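Search products, brands, articles

Vekik two-level mesh rack, black

The Vekik is a small wire-mesh rack for counters, canteens and staff rooms. It has two levels, so snacks and drinks can share one spot on the table. We sell it at Sevonow in black, item number 2372.

The upper level suits light bags. Three chip bags stand side by side without leaning on each other too much, and the colours of the packets are easy to see from the front.

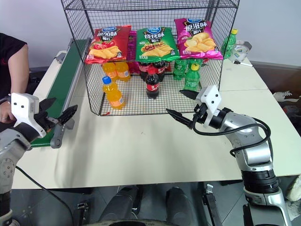

1 min read · 136 words

Bottles go on the lower level. With orange drink, cola and green soda together it becomes quite full, so please measure your bottles before you order — tall ones may not fit under the upper level.

For cleaning, use a soft cloth with warm water and a little dish soap. Do not use steel wool, it can scratch the black colour.

Orders of 100 pieces or more get a trade price. Please write to Yichen Hao at our Grekness office.

Last updated: 29 September 2025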